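Open day at Clirnero, and I went in expecting to be sold something. Kieran Dunne, who ran the laundry demo, told us they had logged up to 2,000 practice runs. Fine – on the same washer, I asked? Mostly, he said. I have 20 minutes of patience for this sort of thing and used all of it. I'd want to see it in my basement, with my basket and my kids' socks, before I believed a word. 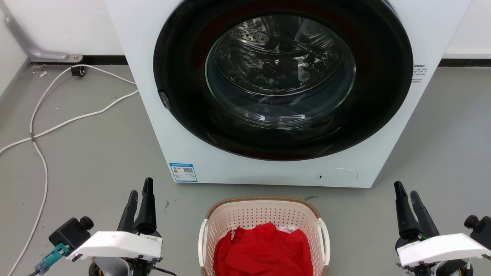 They're doing another one in June. I may go, but I'm not giving up my Saturday for it.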